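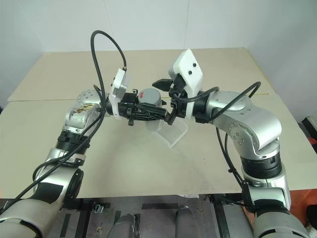

Fig. 8. Small grey cylinder up on the clear acrylic stand, beige tabletop.

Filed under: Display & Desk > Clear Stands > Getting Started

Section 3: Setting up your stand and getting something onto it

Righto, you've got the stand out of its box and you've (hopefully) kept the little bag that was taped under the lid. I've set up more of these than I care to admit, at home and on the sample tables at Virumano, and the order below is the one I've settled on. Allow 30 minutes the first time, mostly for peeling.

Before you start

You'll want a soft microfibre cloth, lukewarm water with one drop of dish soap, and the bag with the clear bumpers and the sachet of putty. Wash your hands! Clear acrylic picks up every fingerprint going, and sunscreen is the worst of the lot.

CAUTION: No window cleaner, no metho, no paper towel. Ammonia and alcohol can craze acrylic, and you won't get it back. I lost a lovely one that way.

1. Pick your spot. A plain, pale tabletop is my favourite for clear stands, as a busy woodgrain showing through tends to fight with whatever you've put on top. Check the table doesn't rock.

2. Peel the protective film. Start at a corner with your thumbnail, never a blade. If it's stubborn, warm it with your palm for a bit and try again. There's film on both faces, and the underside is the one everybody misses (me included, for almost 8 months).

3. Wipe the stand over with the soapy cloth, then with a clean damp one. Pat it, don't scrub. Leave it to air dry.

4. Stick the bumpers underneath, one near each corner, and press each one firmly. Then leave the stand right side up for a while so they grab.

5. Set the stand down where you want it and give it a gentle nudge. It should stay put. If it skates, there's dust on the bumpers, so dab them with a bit of tape.

6. Now the fun part, putting something on it. For small upright things like cylinders, take hold of the sides, bring it straight down, and keep a grip on it until you can feel it's sitting flat. Don't slide it into place. Sliding is how you get those fine hairline scratches that only show up when the afternoon sun comes in.

7. Turn the piece until its best side faces the room. Any little marking near the top edge can go to the front or the back, whichever you like. Ignacio Retamal always puts his to the back and I always put mine to the front, and we've agreed to leave it there.

NOTE: Got a cat, or a door that slams? Roll a bit of the putty into a ball the size of a lentil, flatten it under the piece and press down with a slight twist. Twist the other way to remove it.

CAUTION: The standard stand is rated to 257 grams. Please weigh your piece on the kitchen scales if you're not sure. Over that, you want the heavy one in Section 5.

If it's not sitting right

Piece wobbles: look under it first. Crumbs of putty, usually.

Stand looks cloudy: there's still film on it. Go back to step 2, have a look side-on under a lamp and feel for an edge.

Static and fluff: a barely damp cloth settles it down. A dry one makes it much worse.

Keep the stand off windowsills and away from anything that runs hotter than 80 degrees, heat guns and oven trays included. Spare bumpers are listed at the back under Onitz, sold by the sheet.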